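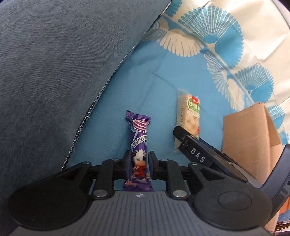
The ferry to Jokolholm leaves Veltport at 16 minutes past the hour, and I was on it with my aunt's accordion, a bag of plums and no plan whatsoever. It was August. I'd told everyone at work I had the flu (sorry, everyone at work).

So the accordion. She'd left it to me along with a note that said "take it back to the Soler," and it took me 3 weeks of asking around to find out the Soler was a dance hall, and another to find out it was still standing. Barely! The roof had gone green and there was a goat on the steps who clearly felt he ran the place.

A woman was sweeping inside. I held up the case like an idiot and she put the broom down.

"That's the Vultitz," she said. "She owes us 300 for that."

I had about 40 on me, plus the plums. She looked in the bag, took one, chewed it for a long time – I mean a really long time – and then asked if I could play.

I can't. I know half of one waltz, the sad half. But I sat down on the stage and played it anyway, wheezing and squeaking, and somewhere in the middle she came in on the piano with the other half.

The goat came in too. I missed the last ferry.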